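I have been saving boxes again. My husband says we could open a shop, but you just watch, come the next packing night he'll be asking me where the good ones are! The Griffiths order took every decent carton we had in April (2150 jars of chutney, and I swear I wrapped half of them myself), so the shelf in the back room at Terthorpe is looking very thin.

If you have cardboard at home, please bring it in. Creases are fine, and so are wrinkles – a bit of tape and a folded newspaper in the bottom and you'd be amazed what an old box will carry. I've even trimmed flaps with kitchen scissors when the lid wouldn't sit flat. My edges are never straight, but the jars don't seem to mind. 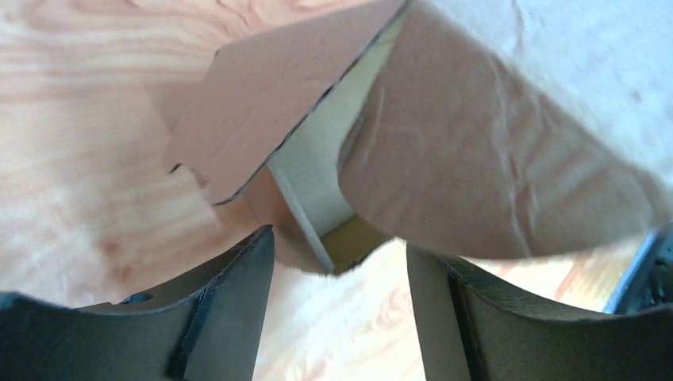
Cadi Kneath
Packing Room Coordinator

Drop-off is by the side door until 6 p.m., and Llinos will have the kettle on. Bring tape too if you can spare a roll!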